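3.2 Wear of metal containers

Figure 2. Grey metal bin with red and green blocks on its worn floor. 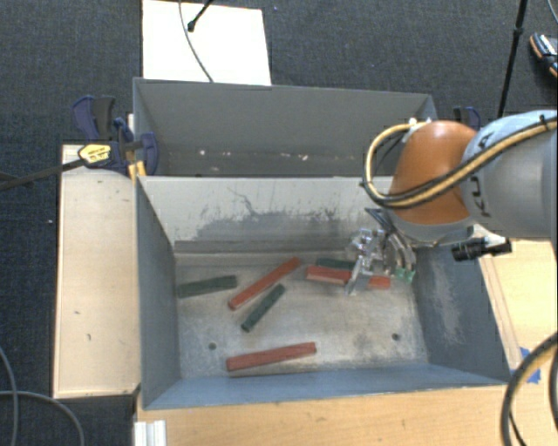
3.3 Noise measurements

Sound levels were recorded at the Hakala depot in February, with the microphone 2 m from the sorting line. Each run lasted 30 minutes and was repeated five times. Rubber matting supplied by Riton was fitted for the second series only. Background noise from the loading doors was logged separately and subtracted before averaging, following Aerts.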